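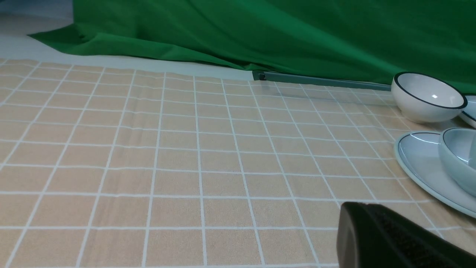 Teleop oder Handführen beim Geschirr?

skundow_bastler
26. Mai 2021
Moin zusammen, ich sitz jetzt seit zwei Wochen am Tischabräumen und brauch mal eure Meinung. Teller gehen inzwischen ganz ordentlich, aber die Schalen machen mich fertig. Vor allem wenn eine gekippt liegt oder schräg auf einem Teller hängt, da muss ich mit dem Finger unter den Rand und seh über die Handgelenkkamera im entscheidenden Moment kaum noch was. Steuern tu ich per Fernbedienung mit dem Skeline-Griff, 105 Durchgänge hab ich bisher. Würdet ihr so weitermachen oder den Arm lieber direkt mit der Hand führen?

Gindow9
Handführen, ganz klar. Du spürst, wann der Finger am Rand anliegt, das kriegst du mit keinem Griff der Welt hin. Ich hab im November umgestellt und nach 100 Demos lief es besser als vorher mit dem ganzen Fernsteuerkram.

kabelsalat
Seh ich anders. Beim Handführen hast du dauernd deinen eigenen Arm im Bild, und den gibt's später beim Abspielen halt nicht. Bei mir hat das Ding dann brav gewartet, bis ein Ärmel auftaucht :D

Gindow9
Dann stell dich auf die andere Seite?! Bei einer Kamera am Handgelenk geht das doch locker.

kabelsalat
Bei Tellern vielleicht. Wenn du zum Kippen um die Schale rumgreifen musst, stehst du irgendwann immer im Weg.

skundow_bastler
Hmm, genau das Kippen ist ja mein Problem. Was mir noch aufgefallen ist: mein Geschirr steht fast immer rechts. Links auf der karierten Decke ist meistens gar nichts. Schlimm?

meln_tech
Ja, schlimm. Misch das durch, sonst lernt er "fahr nach rechts" und fertig. Und die Decke zwischendurch mal glattziehen, mal wellig lassen. Wir haben bei Meléndez roughly gerechnet, äh, also grob geschätzt 1000 Demos weggeschmissen, weil alles am selben Fleck lag. Das tat weh.

skundow_bastler
Autsch. Okay, dann verteil ich ab morgen. Welche Griffrichtung nehmt ihr bei Schalen mit dünnem Rand?

meln_tech
Von außen an die Wand, Pad flach anlegen, langsam zu. Und mach immer dasselbe! Wenn du mal von oben und mal von der Seite kommst, eiert er hinterher dazwischen rum.

Gindow9
Da widersprech ich wieder, zwei Varianten verträgt das schon, wenn man genug davon hat. Aber gut, zum Anfangen eine.

kabelsalat
Dass wir uns mal einig sind. Fernsteuerung bleibt trotzdem besser.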